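Willineck Apartments: Laundry Room Water Supply FAQ

Which units does this page cover?
All units with an in-unit washer hookup. Shared laundry rooms are on a separate maintenance schedule.

Where is the shutoff valve?
In the recessed wall box behind the washer. The left valve is hot, the right valve is cold. Both are quarter-turn valves. The handle is in line with the pipe when open and across it when closed.

What water pressure should I expect?
Normal supply pressure at the box is over 20 psi. If the washer fills slowly on both settings, report it. If it fills slowly on one setting only, check the inlet screen on that side first.

How do I clean an inlet screen?
Close both valves and unplug the washer. Unscrew the hose at the machine end, pull the screen with pliers, rinse it and put it back. Tighten the hose by hand, then a quarter turn with a wrench.

How often are hoses replaced?
Every 4 years, by building maintenance. Residents may not install their own hoses without written approval from Anong Hemmin in the Relton office.

Can I add a splitter for a utility sink?
No. The drain standpipe is sized for one appliance.
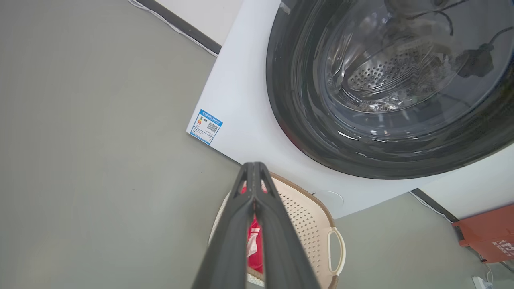

How much notice is given before a water shutoff?
2 days for planned work. Emergency shutoffs are posted in the lobby as soon as the valve is closed.

The water is brown after a shutoff. What should I do?
Run the cold tap in the bathtub until it clears. Do not start a wash load before then. Iron sediment stains light fabrics, and bleach will set the stain.

Who do I call about a leak?
Close both valves, then call Ferhat Kırmızıgül at the maintenance desk. After 6 p.m. calls go to the answering service.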